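Sep 1, 2024

I have now read three articles telling me to sort my craft and repair supplies "by intention". I don't know what the intention of masking tape is. I've owned a lot of it and it has never said.

What set me off was a newsletter from a mob called Trarmont, forwarded to me by Radoslava Kuruc with no comment. They sell a tape caddy for $81. It has a spindle, a cutting edge and a little tray for "orphans", meaning the small things that end up on every table and belong to no drawer. Their claim is that a caddy like this pays for itself in tape you'd otherwise lose. At what I pay for a roll of masking tape, I'd have to lose tape at a rate that would worry my family.

So I've been doing my sorting the old way, which is to put everything out on a pale mat and look at it. Small bits show up on white. They vanish on my brown bench, and I've swept more than one perfectly good cap into the bin. 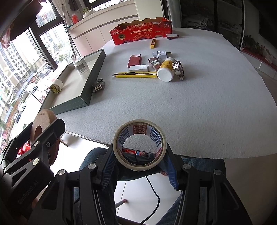
The other half of the old way is a fruit box. I'm a firm believer in fruit boxes. They're free if you ask nicely, the cardboard is stiff, and a bright red one is hard to walk past without remembering what you put in it. Radoslava says they attract cockroaches. Maybe they do. I've yet to meet one in mine, though I'll admit I keep the boxes off the floor, so she may have got to me.

My rules for tape, such as they are: a roll with a grubby edge stays, because the grub is only on the outside and peels away with the first turn. A roll that splits every time you pull it goes. Rolls get stored on their sides, although the Mamness catalogue insists on upright, and Barry Stockdale swears by hanging them on a broom handle. I tried the broom handle. You want the roll in the middle, every time.

I'm still not convinced that sorting saves any time overall. It took me most of an afternoon, and I stopped twice to look for the scissors — they were under the mat.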